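Jillville Reusable Crockery Scheme
Progress report to the Rillow Fund, second period
Prepared by Kwadwo Quartey

The scheme lends plates and bowls to groups holding events in Jillville, so that they stop buying paper ones. We said in the bid that lending would grow through word of mouth. I doubted that then and I doubt it now. Bookings rose in March, mostly because the Olmedo hall began refusing disposable plates, and I would not put that down to our leaflets.

We own more than 1000 pieces. The bid assumed 30 bookings for this period and we reached that, but two groups account for a large share of them. If either goes elsewhere the figures will look very different.
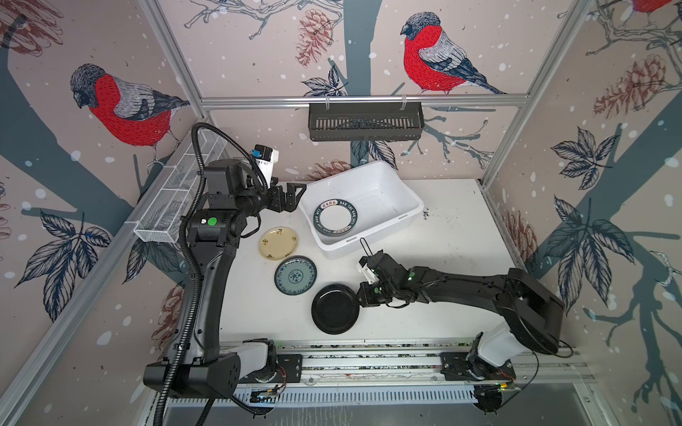 White tabletop, with bird and pine cone wallpaper behind.

Washing remains the weak point. The Boltar machine we bought with your grant takes longer per load than the supplier's brochure suggested, and borrowers still return things with dried food on them. We now charge a small fee for this. It has annoyed people and I can't yet show that it has changed what they do.

The claim that each loan saves 100 paper plates came from a leaflet, and I have stopped using it. Some borrowers told us they would have brought their own crockery anyway. I would prefer to report loans only until we have asked enough of them to say something firmer.

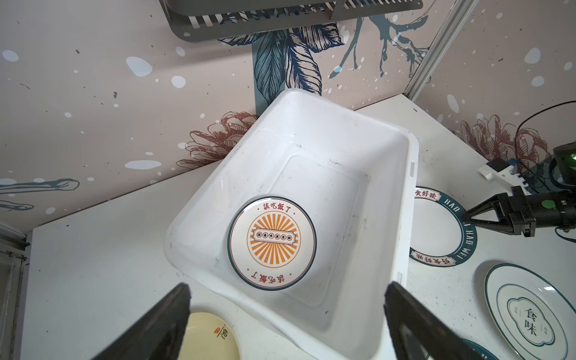

Donated crockery has been harder to manage than bought crockery. Sizes differ, stacks wobble, and a borrower who wants a matching table will not get one from us. Against that, the patterned pieces are easy to tell apart from a hall's own stock at the end of the night, and a plate with an orange sunburst and a dark teal rim is unlikely to go home in the wrong box. Whether this cuts losses I can't say, as we did not record them by type. We will do so from now on.

Spending is within budget, apart from van hire. I am not asking for more money. I do ask that the target for new borrowers be lowered for the next period, as the present one was a guess and I was the one who made it.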